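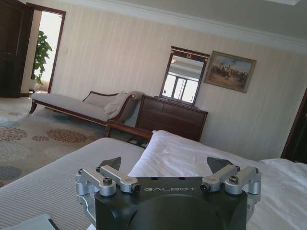

Home | About us | Members | Meetings | Contact

Print this page | E-mail this page

About the Erkesmont Ratepayers' Association

The Association was formed by 18 households in the Buenaventura ward who objected to the sale of the old council depot. The depot was sold anyway, but the group kept meeting. It now has 112 financial members across three wards.

We are not a political party and we do not endorse candidates. Before each council election we send every candidate the same written questions and publish the replies in full, in the order they reach us. Members who stand for council must resign from the executive when they nominate.

Most of our work is routine. We read the council agenda, make submissions on the draft budget and send a speaker to public question time. In recent years we have made submissions on ward boundaries, the Zastden Road upgrade and the cost of hard rubbish collection. A petition needs 200 signatures before council will list it for debate, and we can help residents with the wording.

Our newsletter is printed each February and 500 copies are delivered by members.

Membership is open to anyone who pays rates or rent in the municipality. The annual general meeting elects a president, secretary and four ordinary members. Minutes are available on request.

The office closes on 22nd December and reopens in the new year. Mail can be left at the Tinance Street library.

Filed under: Local democracy, Our organisation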